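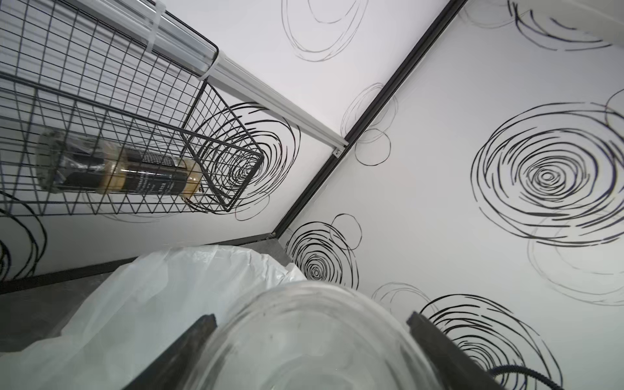

Dace Ozoliņš wrote to ask whether a jar of tahini opened in March can still be eaten, and whether we would please stop answering every question with "it depends". It can, if it smells of sesame and not of old putty. The second request we are unable to meet.

Frequently asked questions
Vorthorpe Pantry Swap

What is the Pantry Swap?
A long table in the Homa Rooms, Vorthorpe, where people leave food they bought with good intentions and take home someone else's. The food must be unopened. The intentions may be in any state.

Do I have to bring something to take something?
No. Bring nothing and take up to nine items. Bring something and take up to 18. We do notice when the something is a single stock cube.

What can I bring?
Tins, jars, packets, dried beans, flour, sugar, tea, coffee, oil, spices. Pasta in any shape, including the ones that never cook evenly.

What can't I bring?
Anything open, home-canned, chilled, frozen or alcoholic. Also nothing decanted into another container, however nice the container. We once spent a whole morning arguing over whether a white powder was cornflour or icing sugar, and the person who offered to taste it has not been asked back.

Is "best before" the same as "use by"?
No, and if you read only one answer on this page, make it this one. Best before is about quality. Past that date the food may be a bit dull, but so are many of us. Use by is about safety, and we won't put out anything past it, even by a day, even if you have driven over from Jukik Lane with it specially.

How far past best before will you accept?
Six months for tins and dried goods, three for flour and nuts. Wholemeal flour goes rancid sooner than white, so have a sniff before you set off.

My tin is dented. Does that matter?
A small dent in the side is fine. A dent on the seam or rim is not. If the tin is bulging, please don't bring it in to show us.

The oil has separated in my nut butter. Is it off?
No, that's just what nut butter does when left alone. Stir it, or store the jar upside down for a night first. Make sure of the lid.

Can I reserve things?
You can't. There were 53 requests for the same box of saffron last spring and we are still not on speaking terms with several of them.

Why is there so much chutney?
We don't know. At the last count there were 98 jars on the table, and the Oosthuizen family alone accounted for a shelf of it.

What happens to the leftovers?
Most go to the hostel kitchen. The chutney comes back next month.

When are you open?
First Saturday-ish has been dropped, after complaints about the "ish". Dates are on the door of the Homa Rooms. We start at 10 am and pack up at noon, or when the biscuits run out.

Can I bring my dog?
As far as the porch.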